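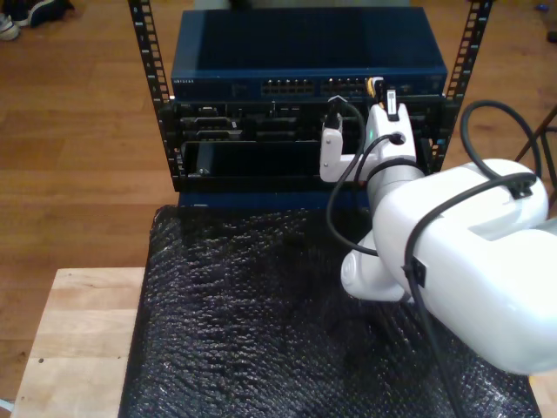
Network switch in a small open rack, yellow cable plugged in on the right

Should I buy a leftover sedan from last model year or wait for the new one?

Posted in Buying and Selling > New Cars

tukness_commuter
I have been looking at the Esby sedan for a few months. The Bortolotti dealership in Stanness still has 4 of last year's cars on the lot, all brand new with delivery miles only. The redesigned one is supposed to arrive in January. The salesman offered me 10 percent off the sticker on the old one and said he can't go lower. The new one will be full price, and from what I can tell there will be a waiting list.

I drive from Tukness to Stanness and back every workday, mostly highway, and I usually keep a car until it is worn out. My current one is 11 years old and needs a transmission, so I would like to decide soon. I don't care much about screens or styling. I do care about resale if something changes and I have to sell early. Is 10 percent enough, or am I being talked into a car they can't get rid of? Also, does the warranty start when I buy it or when it was built?

3 replies

graywagon
The warranty on a new car normally starts on the day it is first sold or put into service, so the time on the lot shouldn't count against you. Check that none of the four was used as a demo or loaner. If it was, the dealer may have already started the clock. Ask them to print the warranty start date and get it in writing before you sign.

On price, look at what the car will be worth and compare that with the discount. Once the new body style is out, yours is the old shape and it is also a year older on paper, even if you bought it yesterday. Most of that loss comes early. If you keep it until it is worn out, it hardly matters. If you sell in two or three years it will matter a lot, and 10 percent probably won't cover it.

I would also ask for these:
Build date (it's on the label in the driver's door opening)
Date code on the tires
A battery test, with the result on paper
A fresh oil change if the car has been sitting for most of a year

Batteries are the usual problem with lot cars. They get run flat, jumped, and run flat again. If it tests weak, have them put in a new one before delivery.

And "can't go lower" doesn't mean a lot in the first conversation. Go back near the end of the month. Get the full out-the-door number with fees included, because some places give you the discount and then put half of it back as dealer prep and paint protection.

mudflap_71
never buy the first year of a redesign. let other people find the problems. get the old one

second_gear
I agree with most of what graywagon wrote. I bought a leftover two cars ago and had no trouble with it, apart from flat spots on the tires that went away after a week of driving.

One thing to add is financing. Sometimes the maker has a low rate on the outgoing model, but you can take either the rate or the cash discount and not both. Have them write up the deal both ways and compare the total you pay over the whole loan. The monthly payment alone won't tell you. Call your insurance company too and get a quote on each model year before you decide.

With your commute and how long you keep cars, I'd take the old one if they come down a bit more. I wouldn't put a transmission in the current car just to wait for a list that might run into spring.

tukness_commuter
Thanks. Two of the four were loaners, so those are out. I've asked for the build dates on the other two and am waiting to hear back.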